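Trukthorpe Household Laundry Diary

README and data card, version 2
Last updated: 2020-07-03
Maintainer: Precious Mokoena

Summary

The Trukthorpe Household Laundry Diary is a set of wash and drying records kept by households in the town of Trukthorpe. Each row is one load. The diary covers what went in, which programme was chosen, how the load was dried and how long it was before the clothes were put away. It was collected to answer a fairly narrow question – how much indoor drying goes on in small homes over the colder months – and it has since been used for a few other things.

The release holds diaries from 153 households. A further set of 40-odd diaries was started but never reached the second week, and those are left out.

Files

loads.csv – one row per load, the main table
households.csv – one row per household
rooms.csv – one row per room used for drying
codes.txt – the code lists for programmes, fabrics and drying methods
diary_form.pdf – the blank paper form as handed out
changes.txt – list of corrections since version 1

All the CSV files are UTF-8 with a header row and commas as separators. Text fields that contain commas are in double quotes. Missing values are left blank. Version 1 used -9 for missing in some columns and NA in others, so check any old scripts before pointing them at the new files.

How the diaries were collected

Households were found through a leaflet put through doors in three parts of the town: the terraces near Vamley Street, the newer flats behind the station, and the estate on the hill. Anyone who did the washing at home could take part. People who used a launderette for everything were asked to fill in a short card instead, and those cards are not part of this release.

Each household got a paper form and a pencil on a string, meant to hang by the machine. The form had one line per load. We asked people to fill in the first half of the line when they started the machine and the second half when the clothes were put away. Most did. Some plainly filled in several days at one sitting, which shows up as the same handwriting, the same pencil and start times that all fall on the hour. Rows where we suspect this have the flag late_entry set to 1.

The main collection began in October and ran until early spring. Forms were picked up every four weeks and typed in by two people, working separately. Where the two versions differed, Precious Mokoena went back to the paper form and settled it.

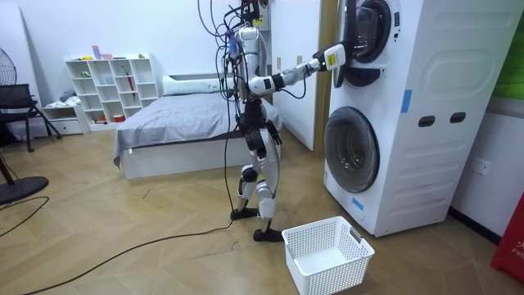 Machines were sorted into five types: washer only, washer with a separate dryer beside it, washer with a dryer stacked on top, combined washer-dryer, and twin tub. The type is in machine_type in households.csv. The difference between a stacked pair and a combined machine caused a good deal of trouble in version 1, when the form just said "washer-dryer" and people ticked it for both. For version 2 we rang round and asked. Where we got no answer the field is blank.

Make and model were not recorded. Drum size was, in kilograms, as printed on the machine or in its booklet. A few households gave one figure for washing and another for drying, and both are kept (drum_wash and drum_dry).

Columns in loads.csv

household_id
A short code, letter and number. The letter stands for the part of town.

load_id
Unique within a household only. Join on household_id and load_id together.

start_date, start_time
As written on the form. Times are in 24-hour form. Where someone wrote "morning" or "after tea" the time is blank and the wording is in time_note.

contents
Main contents, from the code list: clothes, bedding, towels, work clothes, baby things, mixed, other. Mixed was used a lot.

programme
Coded from what the household wrote. Machines name their programmes differently, so we reduced them to cotton, easy care, wool, quick, rinse only and unknown.

temp_c
Wash temperature in degrees. A value of 60 was often written for any hot wash, going by the follow-up calls, so treat the top end of this column with care.

spin
Spin speed in turns per minute. Twin tubs have no entry. The commonest low setting in the data is 800, and several machines offered nothing between that and no spin at all.

fill
How full the drum was, as judged by the household: a quarter, half, three quarters, full. No weights were taken.

dry_method
Tumble dryer, outdoor line, indoor airer, radiator, airing cupboard, over doors or banisters, taken elsewhere. Up to three methods can be given per load, in dry_method_1 to dry_method_3, in the order used.

dry_room
Links to rooms.csv. Blank for loads dried outdoors or in a dryer.

hours_to_dry
From the end of the wash to the household calling it dry. This is a judgement by whoever took it down, and people differ. One household wrote "dry enough" next to nearly every line.

hours_to_away
From the end of the wash to the clothes being put away. The longest value is 193, and we checked it with the household, who confirmed it was a set of curtains.

late_entry
1 if we think the line was filled in later, 0 if not.

Columns in rooms.csv

room_id, household_id, room_type, heated, window_opens, mould_reported, note

Room types are kitchen, utility room, bathroom, bedroom, living room, hall or landing, and other. A good number of homes had the machine somewhere other than the kitchen, and for those the field machine_room in households.csv gives the room. In bedsits and studio flats where one room did for everything, room_type is set to living room and studio is set to 1. That was a choice made late on and it could have gone the other way.

The mould_reported field is what the household told us. No one inspected the rooms.

Cleaning

Loads with no start date were dropped. So were loads where the second half of the line was blank and the household could not say what happened. Spelling in the note fields was left as written, apart from names, which were taken out and replaced with [name].

We changed temperatures only where they were impossible, such as 400 for 40. Each change is in changes.txt with the old value. Times were not adjusted when the clocks went back, so any load running across that night will be out by an hour.

Duplicate lines were harder. Some people run two very similar loads one after the other, and a pair of matching lines may be right. We removed a line only if the typist had clearly entered it twice, which could be checked against the paper.

Known problems

The flats behind the station are under-represented. Many of them have no room for a machine, and others were let furnished to people who moved out before the first pick-up.

Households with small children sent back fewer complete forms and also did more washing. Averages per household will be too low if you do not allow for this.

The airing cupboard code was added after the second pick-up. Before that, people wrote it in the margin or put it under other. We moved the ones we could find.

Outdoor line is rare, as you would expect for the season. Please do not use these files to say anything about drying in summer.

Laundry taken to a relative's house appears under taken elsewhere, and we do not know how it was dried there.

There are no electricity readings. The first plan was to fit plug-in meters made by Tuvard, but the budget went on typing. Anyone wanting energy figures will need to work them out from programme and drum size, and should say so when they publish.

Privacy

Names, addresses and telephone numbers are not in the release. Household codes were shuffled between versions, so a code in version 1 does not match the same code in version 2. Household size is given as one, two, three, four, or five and over. Ages are in broad bands.

Notes were read through by hand before release. If you find something in a note that could point to a person, please write to us before doing anything else and we will take it out.

Everyone who took part signed a form agreeing to the data being shared for research and teaching. Two households later asked to leave and their rows have been removed. If you hold a copy of version 1, please delete it.

Terms of use

Free for research and teaching. You may share tables and charts made from the data. Please do not pass on the files themselves – send people to us so that we can tell them about corrections. Commercial use needs written permission.

Suggested wording for credit: Trukthorpe Household Laundry Diary, version 2, maintained by Precious Mokoena.

Changes since version 1

Machine types split into five, after the ring round.
Missing values now blank in every file.
rooms.csv added. It used to be four columns at the end of loads.csv.
late_entry flag added.
Wool and delicates merged into wool.
Household on the hill with two machines now has one row in households.csv and a second_machine field, where before it had two rows and was counted twice.
Spin speeds typed into the temperature column put back where they belong.

Planned

A smaller teaching file, cut from the terraces only, is being put together with the Ntuli reading group and will have its own README. The launderette cards may be typed in after that if someone is found to do it. There is no plan for a second round of diaries.

Contact

Write to Precious Mokoena at the address on the download page. Please give the version number and, for queries about single rows, the household_id and load_id.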